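Terinness 생활 공간 정리 기록집
README

버전 메모: 5월에 항목 이름을 전부 다시 손봤습니다. 예전 이름으로 메모를 남겨 두신 분은 맨 아래 '바뀐 이름' 부분을 먼저 봐 주세요.

무엇을 모았나

Terinness는 집 안 바닥과 그 위에 놓인 물건들을 기록한 모음입니다. 거실, 주방, 현관, 그리고 그 사이사이의 애매한 자리들요. 식탁 다리 옆, 타일과 마루가 만나는 선, 벽 아래 걸레받이 근처 같은 곳입니다. 정리 책을 펼치면 서랍과 옷장 이야기는 정말 많은데 바닥 이야기는 한두 쪽이면 끝나더라고요. 저희는 그게 늘 아쉬웠고, 그래서 바닥만 가지고 한 권을 채워 보자고 시작한 일이 여기까지 왔습니다!

현재 기록은 모두 3738건이고, 247가구가 참여했습니다. 기록 하나는 짧은 글 한 편과 사진 한 장으로 되어 있습니다. 글은 그 집에 사는 분이 직접 쓴 것을 맞춤법만 고쳐 실었습니다. 말투는 그대로 두었어요. "여기 두면 안 되는 거 아는데 제일 편함" 같은 문장이 저희한테는 제일 값진 자료입니다.

구성

공간: 거실, 주방, 식탁 주변, 현관, 복도, 베란다 입구, 방, 기타
바닥: 타일, 나무무늬 바닥, 장판, 카펫, 두 가지가 만나는 경계
물건: 12개 묶음으로 나눴습니다. 생수와 음료, 쌀과 곡물, 종이류, 택배 상자, 신발, 가방, 장난감, 청소 도구, 화분, 전선과 충전기, 세탁물, 그 밖의 것
머무는 기간: 하루 이내, 일주일 이내, 한 달 이내, 늘 그 자리
글쓴이 한마디: 자유롭게 쓴 글, 빈칸 가능

바닥 항목에 '경계'를 따로 둔 것은 Ailbhe Gallagher의 제안이었습니다. 처음엔 다들 굳이 필요할까 했는데, 막상 기록을 나눠 보니 타일과 마루가 만나는 자리만 골라 읽는 재미가 대단합니다. 어떤 집은 그 선을 넘기지 않으려고 물건을 타일 쪽에만 두고, 어떤 집은 선을 전혀 신경 쓰지 않아요. 주방과 거실을 나누는 벽이 없는 집에서는 바닥재가 바뀌는 선이 벽 노릇을 한다는 글도 여러 편 있습니다.

생수 묶음에 대하여

저희가 가장 신나게 읽은 묶음입니다. 비닐로 싸인 생수는 무겁고, 네모나고, 금방 다시 사게 되는 물건이라서 집마다 자리가 참 다릅니다. 식탁 밑에 밀어 넣는 집, 현관에서 한 발짝도 더 안 들어오는 집, 베란다에 두었다가 여름에 다시 안으로 들이는 집까지 있습니다. 식탁 다리 바로 옆을 고른 분들은 대체로 "지나다닐 때 발에 안 걸린다"고 적어 주셨어요. 반대로 의자를 뺄 때마다 부딪혀서 결국 옮겼다는 글도 있으니 둘을 나란히 읽어 보시길 권합니다.

비닐 포장을 언제 뜯느냐도 집마다 갈립니다. 들여놓자마자 다 뜯어서 냉장고와 수납장에 나눠 넣는 분이 있고, 위쪽만 찢어 한 병씩 빼 쓰는 분이 있습니다. 이 부분은 항목으로 만들지 않고 한마디에만 남겨 두었습니다. 다음 판에서 항목으로 올릴지 아직 의논하고 있어요.

기록을 나눌 때 정한 것

작은 종잇조각이나 부스러기는 물건으로 세지 않습니다. 글쓴이가 한마디에서 직접 말했을 때만 '종이류'에 넣습니다.
가구는 물건 묶음에 들어가지 않습니다. 식탁, 수납장, 의자는 위치를 설명할 때만 씁니다.
벽에 기대어 세워 둔 판이나 액자는 바닥에 닿아 있으면 '그 밖의 것'입니다.
한 자리에 여러 묶음이 섞여 있으면 글쓴이가 먼저 말한 것을 대표로 삼습니다.
햇빛이 드는 자리인지 아닌지는 적지 않습니다. 시간에 따라 달라지니까요. 화분만 예외입니다.

두 사람이 따로 나눈 뒤 서로 맞춰 보았고, 의견이 갈린 기록에는 '의논함' 표시를 남겼습니다. 제일 많이 갈린 것은 가방과 택배 상자 사이였습니다. 배송용 부직포 가방은 지금은 '가방'입니다. 다음 판에서 또 바뀔 수도 있습니다 (저는 여전히 상자 쪽이라고 생각합니다).

이렇게 써 주시면 좋겠습니다

수납 교육 자료, 이사 전 배치 고민, 글쓰기 수업의 글감, 생활 연구의 참고 자료로 쓰셔도 좋습니다. Pleltbridge 작은도서관에서는 기록 100건을 골라 벽에 붙여 놓고 '우리 집은 어느 쪽?' 하는 모임을 열었는데, 예정보다 한참 늦게 끝날 만큼 이야기가 많이 나왔어요. 비슷한 모임을 하시는 분은 꼭 소식 전해 주세요!

어느 집이 깔끔하고 어느 집이 어수선한지 점수를 매기는 용도로는 쓰지 말아 주세요. 참여하신 분들과 그렇게 약속했습니다. 글 한 편만 떼어 옮길 때도 한마디의 앞뒤를 자르지 않고 실어 주시면 고맙겠습니다.

모자란 점

아파트에 사는 분들의 기록이 많고 단독주택은 적습니다. 현관 기록은 풍성한데 복도는 얇습니다. 아이가 있는 집은 장난감 묶음에 몰려 있어서, 같은 집의 주방 기록이 비어 있는 경우가 있습니다. '늘 그 자리'라고 답한 분 가운데 몇 분은 나중에 자리를 옮겼다고 알려 오셨는데, 처음 기록은 고치지 않고 덧붙임 글로 달았습니다.

바뀐 이름

물 → 생수와 음료
박스 → 택배 상자
선, 이음매 → 경계
잡동사니 → 그 밖의 것

'잡동사니'는 참여하신 분들 중에 싫다는 의견이 있어서 뺐습니다. 저희도 바꾸고 나니 훨씬 마음에 듭니다.

함께 만든 곳

글 모으기는 Kinsella 생활기록 모임, 분류와 교정은 Jinach 편집실이 맡았습니다. 고칠 곳을 찾으시면 기록 번호와 함께 편집실로 보내 주세요. 오타 하나도 반갑습니다.
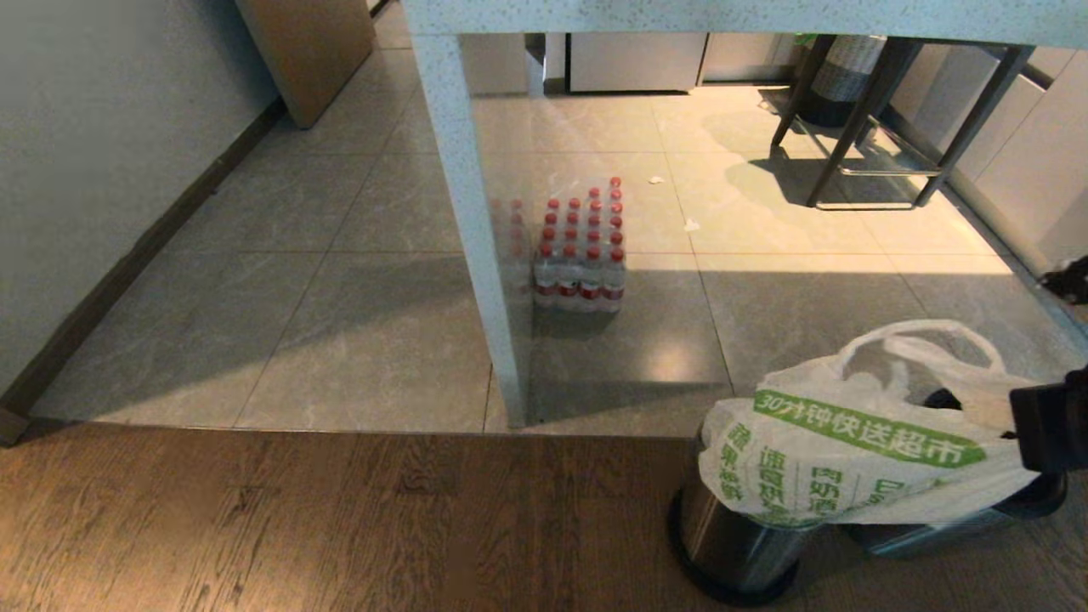 한 집에서 같은 생수 묶음을 두 군데에 나눠 두면 기록은 하나로 치나요?

자리마다 따로 한 건씩 적습니다. 공간과 머무는 기간이 서로 다를 수 있어서 글도 각각 받고, 같은 집이라는 표시만 두 기록에 함께 달아 둡니다.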